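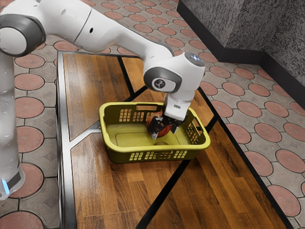
3.2 Call surveys at Rostarmont

Earlier reports treat the water rail as a scarce winter visitor to the Rostarmont marshes. We doubt this. The claim rests on sightings made from the Allalside bank, where the reeds are thick and a silent rail is easily missed.

Alaoui played recorded calls at 22 points in February and got replies at 11 of them. That looks like strong evidence, but a rail may answer from well outside its usual feeding ground – and one bird can reply at two neighboring points. Figure 4 plots the replies without correcting for either problem.

Figure 4. Points with at least one reply, Rostarmont marshes, February.

We therefore read the replies as showing presence only. The density given for the Ouali channel assumes that every bird within 30 m responds, and no test of that assumption has been offered.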